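Packing a camera bag: lens at the bottom or on top?
Posted by Marcelino Villalobos, Tue 10 July

Hello everybody. I have a question about packing, and I hope it is the right section. In August I go to Briltdale for nine days and I will carry one bag only, a soft navy one without fixed compartments. Inside is one big space and everything falls to the bottom. I put all my things on the bench at home to try different orders, and I am still not satisfied with any of them. The wood is light, so I can see well what is dark and what is small, and the small things I keep together at the side. 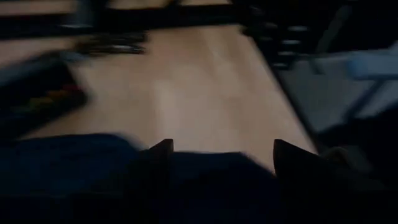 Tharushi Bhattacharjee: Heaviest thing at the bottom, always. I packed for weddings like this for years. If the lens is on top, the bag tips over the first time you put it down on a train seat.

Marcelino Villalobos: Thank you, Tharushi. But if it is at the bottom, I must take out everything each time I want to use it. And at the bottom it receives the shock when the bag touches the floor. This is my fear.

runance_62: I don't agree with Tharushi either. Bottom is fine for a suitcase, but a soft bag has no padding there unless you put it yourself. Buy a padded insert. Mine is from Trurkholm and I stopped thinking about it.

Tharushi Bhattacharjee: An insert takes a third of the space. He said one bag for nine days.

Marcelino Villalobos: Yes, the space is exactly the problem. I looked at the insert and it is too tall, the flap would not close over it. So now I try with cloth. I lay the piece of gray fabric flat, I put the round part in the middle, and I fold the long side over it first and the narrow side after. Between the layers goes something thin and soft, so that the glass is not rubbed. I do this on the bench and not on my knees, because two years ago I dropped a filter on the kitchen tiles and I still remember the sound.

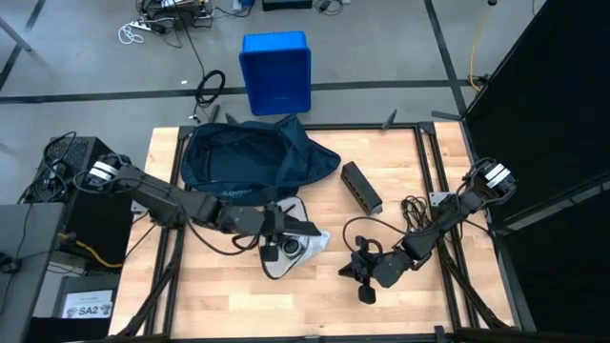

When the bundle is closed I want to put it in the middle height of the bag, with a sweater under it and the flat things standing along the wall. Then the flap comes over and nothing hard is near the opening. Does somebody pack this way for a long trip? I would like to know if the bundle moves down after some days of walking.

runance_62: It moves down. Mine did by the second day. Roll the sweater tight and it is slower.

Myung: Put a rubber band on the bundle, a wide one. A thin one leaves a mark on the cloth.

Tharushi Bhattacharjee: Middle is acceptable. I still say bottom, with the sweater under it. You would have both, the padding and the balance.

Marcelino Villalobos: Then the difference between us is maybe one sweater. I will try both ways this weekend with the full bag on the stairs, and write here which one I prefer. Myung, how wide is the band you use?

Myung: Like a finger. The ones from bunches of broccoli are good.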